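Search this collection
Enter a word, a level or a sentence number

# Udildale Phrasal Verb Gap-Fills (README)

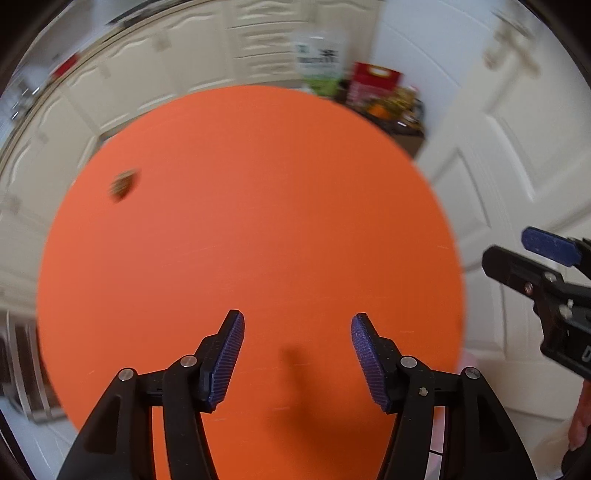

*Small brown object on an orange surface, blue ribbed grips in front.*

Hi, and thanks for downloading! I teach evening English classes in Udildale, mostly to adults who work during the day and turn up tired, and this folder is the pile of phrasal verb sentences I've been adding to for years. Chaltu Tsegaye talked me into putting it in one place with a proper README, so if you find it useful, she deserves half the thanks.

## What you get

There are 162 gap-fill sentences in one plain text file, `gapfills.txt`, plus the answers in `answers.txt`. The sentences are grouped into 21 short sets, each built around one base verb (get, put, turn, look, run and so on). Some sets are longer than others. The "get" set goes on a bit, I know, but have you ever tried to stop at five?

Each line has four parts with a vertical bar between them: the sentence number, the sentence with a gap, the base verb in brackets, and a level. It looks like this:

 047 | She ______ her grandmother, so they're very alike. | (take) | B1
 048 | The plane ______ an hour late because of fog. | (take) | A2

And the matching lines in the answer file:

 047 | takes after
 048 | took off

If more than one answer works, they're separated by a slash, with the one I'd expect first. Learners come up with perfectly good answers I haven't thought of all the time, so please don't treat the file as the final word. If it sounds right to you and to the person at the next desk, give them the mark.

## Spelling and style

Spelling is Australian: colour, organise, practise as a verb and practice as a noun. I've kept the vocabulary pretty everyday — buses, dentists, burnt toast, neighbours with loud music — so that the phrasal verb is the only hard thing in the sentence. A few of the older ones mention videotapes and phone books. I've left those in, mainly out of fondness, but swap them for whatever your class will recognise.

Contractions count as one word. That matters if you use the sentences for key word exercises with a word limit, and my students will argue about it until the lights go off.

## Levels

The levels are my own guess. I gave each sentence a level from A2 to B2 after using it in class, and then Lorcan Lynch went through the lot and disagreed with 25 of them (he was right about most, annoyingly). Where we couldn't settle it, the line has two levels, such as A2/B1. There's nothing official about any of this, so please don't use it to place students in a course.

## How I use it

Usually I pick one set and read the first few sentences aloud with a hum where the gap is, and people call out answers. Then they do the rest in pairs on paper. After that, they close the sheet and write two sentences of their own with any verb from the set, and we swap. The whole thing takes almost 36 minutes with my Jestimside group, who are chatty, and a good deal less with a quiet class.

For homework I take out the bracketed verb. It's much harder that way! Only do this once they've seen the set at least twice.

## Known problems

- Sentence 090 can be read two ways ("He ______ his brother at the station"). Both readings are in the answers.
- The "put" set is heavy on "put up with" and light on nearly everything else.
- Separable verbs aren't marked. I started doing it in September and ran out of steam halfway through "turn", so I took the marks out again until I can finish.
- The text file opens oddly in some very old word processors. Choose UTF-8 if it asks.

## Copying and changing it

Photocopy it, cut it up, rewrite it, stick it on the classroom wall. You don't need to ask. If you share your own version, please say that you've changed it, so I don't get emails about sentences I never wrote (it's happened — a very rude one about a goat). Please don't sell it.

Corrections are always welcome. Send me the sentence number and what you'd change, and a word about what level you teach, as that helps a lot.

Last updated December 7, 2023.

Related items

- Imai Dictations: short texts for A2 classes
- Varkano Word Stress Cards
- Jestimside Preposition Drills, with answers
- Udildale Reported Speech Worksheets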